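**Gallery: Containers and Sorting, Gosstead Household Supply Center**

Page updated 05/05/2025

The Household Supply Center at Gosstead receives packaged food, drinks and small household goods and sends them out again in mixed orders to residents of the district. This gallery page covers the sorting tables and the containers used on them. It belongs with the pages on receiving, shelving and delivery, which are maintained separately by Temitope Babalola.

The present arrangement of the tables dates from October, when the Center moved from the Ledesma Street annex to the ground floor. The annex had one long counter, and mixed goods were sorted directly on its surface. On the ground floor all sorting is done out of one container and into another. The change was proposed by Shobha Panicker after a review of 62 returned orders, most of which contained an item meant for a different household.

### Mixed bins

Goods arrive at the table in a wide, shallow bin. Pouches, boxes and other items of different heights share the same bin and are not grouped beforehand. Deep bins were used for the first weeks and were withdrawn. Flat packets slid to the bottom and were missed when the bin was returned to receiving.

A mixed bin should be filled in a single layer. Items that will stand are left standing, so that the tops show above the rim. Glass is not placed in mixed bins and goes to the shelving room by cart.

### Crates

Small crates hold goods that have already been sorted. Each crate takes one kind of item for as long as it is on the table. Color does not indicate contents, and crates may be exchanged freely between tables. Staff who joined from the annex will remember the older system of colored lids, which is no longer in use.

Drink cartons are placed upright along the back wall of the crate first, with the printed fronts facing the same way. This leaves the front of the crate clear for further cartons and allows the date stamp to be checked without lifting each one. Cartons that leak or have lost their shape are set aside and entered on the damage sheet under code 14.

### Table surfaces

Tables are wiped down at the start of each session and again after any spill. Lemover is the only cleaner approved for this purpose. Paper labels, tape and order slips are kept on the side shelf. Loose slips on the table were the second most common cause of error in the review mentioned above, and Josefina Ibarra has asked that the rule be observed during short sessions as well.

Personal cups and bottles are not permitted at the tables. A drink carton brought from home has more than once been packed into an order.

### Sorting in progress

The usual order of work is tall items first, then boxes, then anything that has settled on the floor of the bin. A bin is finished only when it has been looked into from above and found empty. The crate beside it may be filled over several bins, and there is no need to close it between one bin and the next. 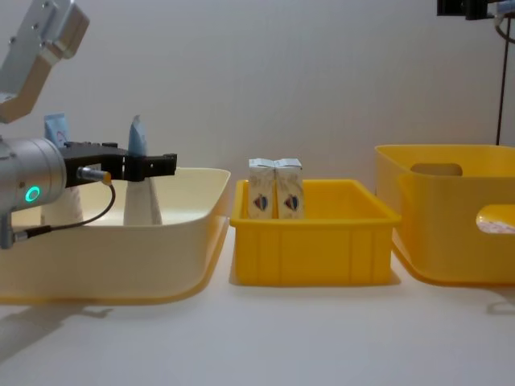 Crates that are full are moved to the Nukeck racks at the end of the room, where orders are made up. A partly filled crate may stay on the table overnight if it holds sealed goods, provided the table number has been written on the tag. Opened or torn packages are never left overnight.

In the last full quarter the tables handled 317 mixed bins and supplied 354 orders. Returns for wrong items have fallen since the move, although the figures for drink cartons are still being checked and will be published with the annual statement.

### Use of this gallery

Material on this page may be reproduced in school and community newsletters with credit to the Gosstead Household Supply Center. Requests for larger prints should be sent in writing to Catalina Farías at the front office, stating the page title and the intended use. Please allow two weeks for a reply.

Corrections to the text go to Tadhg Sheehan. The section on table surfaces will be revised when the new side shelves have been fitted.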